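About Predau

Predau collects demonstrations for robot learning. Companies and labs send us a task, and we record people doing it through a robot arm, over and over, until there are enough examples to train on. We started with one arm and one desk, and we now have 9 people on staff.

What we do

Most of our work is tabletop handling: picking up small items, moving them, putting them into a bowl or a cup. An operator guides the arm through the task while the cameras and the joint positions are logged together. A normal order is 500 episodes of one task. We shift the objects between episodes and leave ordinary desk clutter in place, unless the client asks for a clear surface.
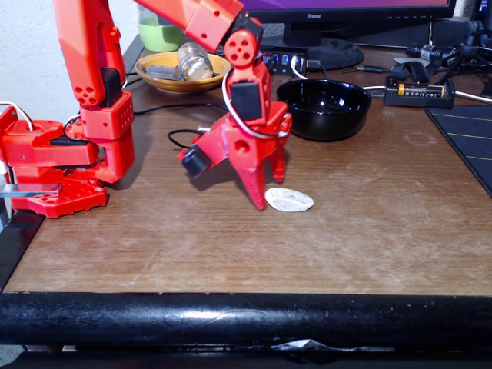 Every episode is watched in full by someone other than the operator. Failed grasps are labeled and kept – many clients want them – but episodes with dropped frames or a stalled motor are thrown out and recorded again. Our largest set so far, made for Kleinschmidt, has 693 episodes across three tasks.

How we record

We use printed arms with a small camera mounted at the gripper. Parts can be replaced the same day when something cracks. Close views of the work surface are part of the data, and we deliver them as recorded, without sharpening or color correction.

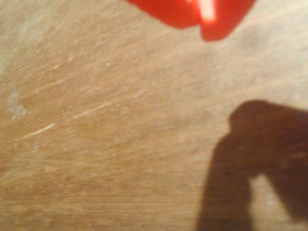 Close view of the work surface, with the red gripper tip at the top.

Who we are

Jade Poirier runs recording and trains new operators. Todor Jurić looks after the arms, the logging software and the file formats. Before Predau they worked together at Rusenent, on sorting equipment.

Working with us

Send a short description of the task and the objects involved. We record a small trial set first, so you can check the format before placing a full order.

Page last updated 10/05/2018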